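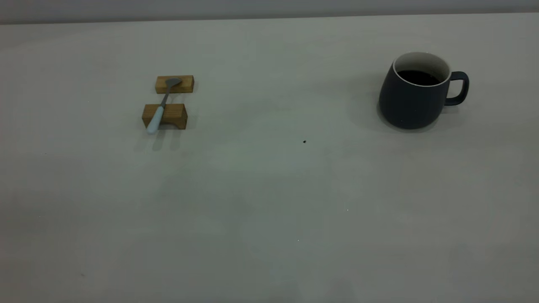
5/23/19

The water is off again. The notice on the front door says "brief interruption," and it has said that for long enough that one corner has curled up and gone yellow. I filled every pan I own last night and then used two of them for spaghetti, so planning remains a strength of mine.

Spent the morning on the allotment of paper that the move to Hiltham has produced. I had thought a person changed towns by putting things in a truck. There is a form for the old address, a form for the new one, and a form from Gerlach, the movers, in which I am to list the value of every item over 20 dollars. I walked from room to room with a clipboard feeling like an auctioneer at a very sad auction. The armchair made it. The bookcase made it only because I was feeling sentimental. The rug I left off, and then put back on when I remembered what I paid for it in April, before I knew I was going anywhere.

Gerlach wants 272 for the weekday rate and another 200 if there are stairs. There are 22 stairs. I asked on the phone whether the last one, which is more of a ledge, counted. It does.

Coffee at eleven, made with water from the smallest pan.

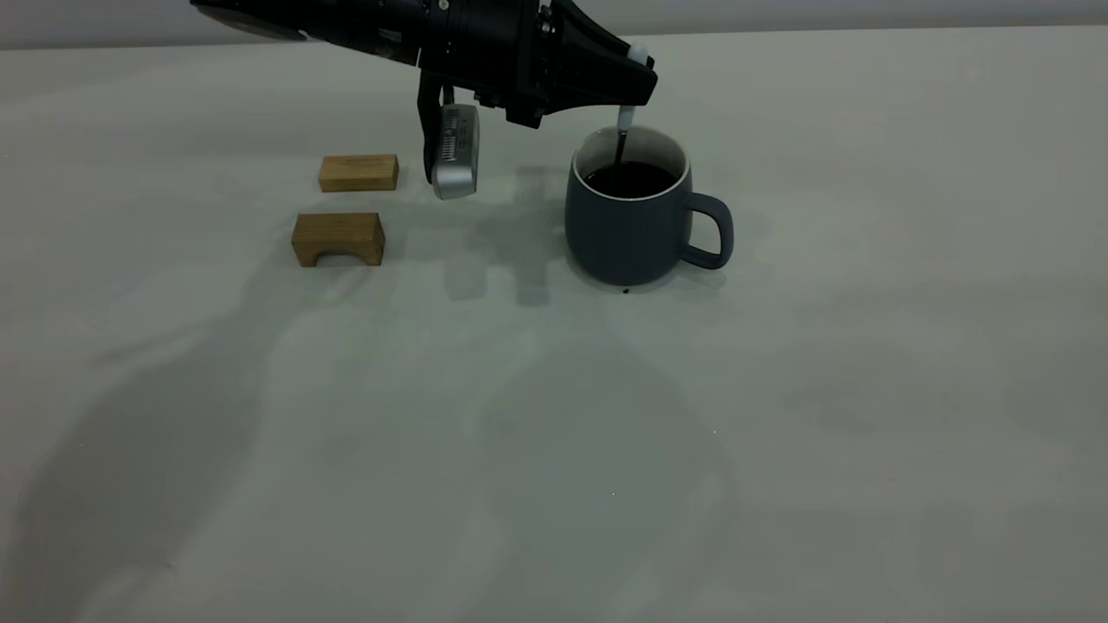 Upstairs came down at noon to say the interruption would go on until evening, and was I really leaving, and had I considered that Hiltham floods. I had not considered it. I have since considered little else. The rental listing called the place "close to the river," and I read that as a compliment.

I looked up a map after lunch. The river makes a sort of elbow right behind my street, as if it were leaning in to listen. There are good things too. The train takes me straight to work, there's a bakery with long hours, and the kitchen has a window. My present kitchen has a vent through which I can hear other people's arguments about parking. I will miss those a little. I never learned who was parking where.

In the afternoon I packed books. A box of books weighs the same as a small horse, and I had packed five of them before I tried to lift one. Repacked all five, half books and half sweaters. Found the Jodatar dictionary I bought when I was going to learn a language, with the bookmark at page nine. It's going to Hiltham. I may get to page ten with a river at my back.

Also found three phone chargers for phones I don't remember, a birthday card I never sent, and the spare key I paid to have replaced.
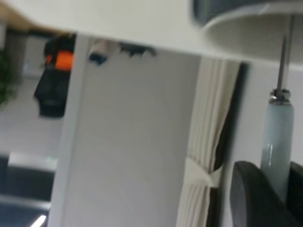
Vuvum called about the internet and said the earliest they could connect me was three weeks after I move in, and would I like to upgrade while I wait. I asked what I would be upgrading from. There was a pause, and then I was offered a free trial of the television package, also in three weeks. I said yes, in the end. I say yes to anyone who has kept me on hold that long.

Water came back at seven, brown, then orange, then fine. Washed both spaghetti pans. Left the others full, just in case, and stepped in one on my way to bed.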